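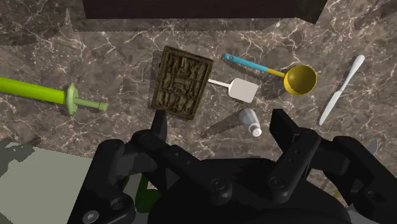 By the Clandex blog editor | Filed under Test Prep, Interviews | 5 comments

I have wanted to talk to somebody who writes practice questions for a living ever since I took my own grad school admissions test and spent a whole train ride home arguing (in my head, mostly) with a question about two printers. So when a question writer at Tymoshchuk, the small prep publisher over in Fluststead, offered me an hour on the phone in July, I said yes before I'd even looked at my calendar. She asked me to leave her name out, because students look her up and send her angry messages about geometry. Fair enough!

Her desk has produced more than 2,000 math questions, most of them for the printed workbooks and the rest for Skovamero, the drill program they sell alongside. I asked how she got into it, and she laughed.

"I was a tutor and I kept running out of good problems," she said. "My students would go through a book in a couple of weeks and then want to do it over again, and the second time through they just remembered that the answer was 12. So I started changing the numbers. Then I started changing the story. Then I had a folder with 300 of them, and I sent it to Tymoshchuk mostly to see what they'd say."

What they said was that a third of them were no good. I winced when she told me that, but she seems to have enjoyed it. The trouble was with the wrong answers. She had been picking them more or less at random, and anyone who has sat one of these tests knows that the wrong choices are where the pain is.

"A wrong answer has to come from somewhere," she told me. "If the question is about percent increase, one choice should be what you get when you divide by the new number when you should have used the old one. Another is what you get if you stop a step early. I work the problem the right way first and then I sit there and work it badly, on purpose, four different ways. That takes longer than writing the question."

I love this. I went back to my old prep book that same night and started looking at the wrong choices, and sure enough, there was my exact mistake, sitting in choice B, waiting for me - I think I picked B on half of that chapter.

We talked for a while about word problems, since those are what readers write to me about the most. (If you sent in the one about the leaking tank, I read it to her. She groaned.) She thinks people lose more time on the reading than on the math, and that the fix is pretty dull.

"Read the last sentence first. It's usually the actual question. Then go back and read the rest knowing what you're looking for. I have students who can do the algebra in their sleep, and they solve for the cost when the question wanted the profit. They did everything right and they got it wrong."

She also writes down units next to every number, even on the easy ones, and she wants you to do it too. I confess that I never did. I asked if it really matters when you're racing the clock, and she got quite stern with me and said that the clock is exactly when it matters.
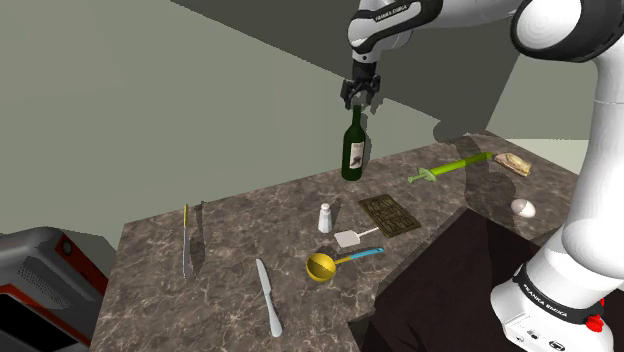 Green bottle, brown countertop.

On timing she had more to say than I expected. Skovamero shows a little timer in the corner by default, and she tells her own students to switch it off for the first month. She'd like people to get used to being correct before they get used to being fast. After that she has them do short sets, 5 questions at a sitting, with the timer back on, and then stop and go over every one of them, including the ones they got right.

"People hate going over the right ones," she said. "They say, 'I got it, why am I looking at it?' Well, how did you get it? Did you plug in numbers? Did you guess between two? If you guessed, that's a wrong answer that happened to land well, and I want it in the notebook."

The notebook came up a lot. Hers is paper, with one page per mistake: the question copied out by hand, what she did, what she should have done. I asked whether a spreadsheet would do just as well. She said sure, if you'll open it. Most of her students don't, she finds, while the notebook sits on the bed or the kitchen table and bothers them until they pick it up.

I wanted to know about old tests, too, the kind that get passed around between friends with pencil marks still in them. Are they worth doing? She thinks so, mostly, as long as you check that the topics still match what your own test covers this year, and as long as you save a couple of full-length ones for the end. She has had students burn through every complete test they owned in the first two weeks and then have nothing left to practice sitting still with.

"Sitting still is part of it," she said. "You can be wonderful for twenty minutes and then fall apart. You need to find out what you're like in the third hour."

Does she ever take the tests herself? She does, and she gets nervous, and the last time she misread a question about consecutive even integers and had to go back and erase. I asked if she'd written that kind of question before. Dozens, she said, and the mistake she made was one of her own wrong answers.

Next on her list is a workbook on ratios, which she's drafting now, and she's looking for people to try out the early chapters. If you'd like to be one of them, leave a comment and I'll pass it along.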